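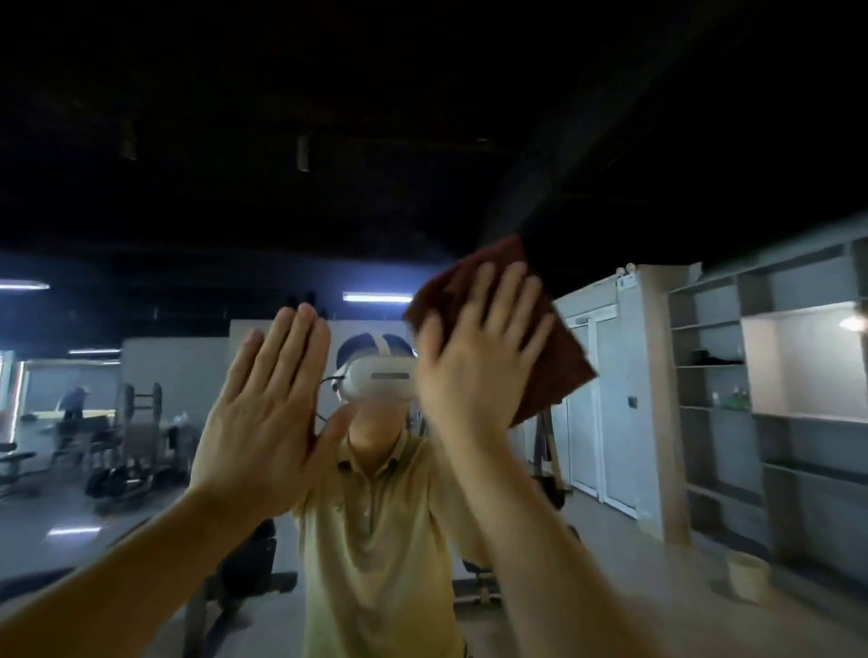
Flallamine > Hall Hire & Kit > Painting the ceiling black

junard43
Has anyone lived with a black ceiling for long? Ours is a big indoor hall and the landlord wants his white back by October. I say leave it. Black hides the pipes, the dust and most of our sins, and a couple of little pale spotlights hanging off it look almost deliberate. The strip lights along the far wall do the real work anyway.

Manole
Posted 1/9/22
Disagree. Black eats light. We did ours and it was like training down a well – very moody, couldn't find my shoes. Went back to white and the bill dropped.

junard43
Your bill dropped because you stopped opening on wet evenings.

Manole
Also true.

jenix_4
Depends what you do in there. For headset sessions I like it dark up top and bright along the wall, so people have something to walk towards when they take the thing off. White partitions help too. Matt paint only, mind. We used satin and could see ourselves in it.

junard43
Matt it is. Now, who wants to tell the landlord?

Manole
Not me, I owe him for the well.

3000 views · 4 shares

Related threads
Strip lights that buzz
Partition walls: fixed or on wheels?
Rubber flooring and the smell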